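October, workshop, after the Furport round

Car back in at half past seven on the trailer. Left front corner came off first. The brake disc is within limits but the inner pad is down to 6 mm and tapered, so the caliper pistons are not coming back evenly. Stripped it, cleaned it, new seals in. Right front looked fine and I left it alone apart from fresh pads.

Gearbox oil was dark but had no metal on the drain plug. Refilled and wrote the date on the sheet by the door. Nseir dampers are off and on the shelf. Rear left has a weep at the shaft seal, same as it did after Nindurside, and this time it gets sent away. Turnaround was three weeks last time. We have the older pair if it comes to that, with softer springs.

Tyre pressures from the last run, hot: fronts even, rear right a touch high. Driver's note says the back end stepped out on the exit of the hairpin from lap 20 onwards and was fine before that. That fits the pressure, and I would like to start the rears lower next time and see.
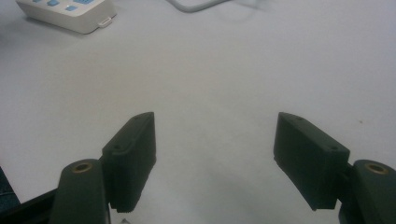 Do we need to change the rear ride height as well? Leave it where it is until the lower pressures have had a full run, otherwise we won't know which one did the work.

Engine has 700 miles on it since the rebuild. Compression test tomorrow morning with the engine warm. Plugs were a good colour on all but number three, which was a bit sooty. Swapped the lead. If it is still sooty after the shakedown then look at the injector.

The Barance data logger dropped out twice in the second race. Connector behind the seat was loose. Cleaned it, put a cable tie on it, ran it on the bench for 20 minutes with no dropouts. Not convinced, so someone please wiggle the loom while it is logging.

Still to do: bleed brakes, check wheel bearings, corner weights once dampers are on, order front pads (none left in the drawer).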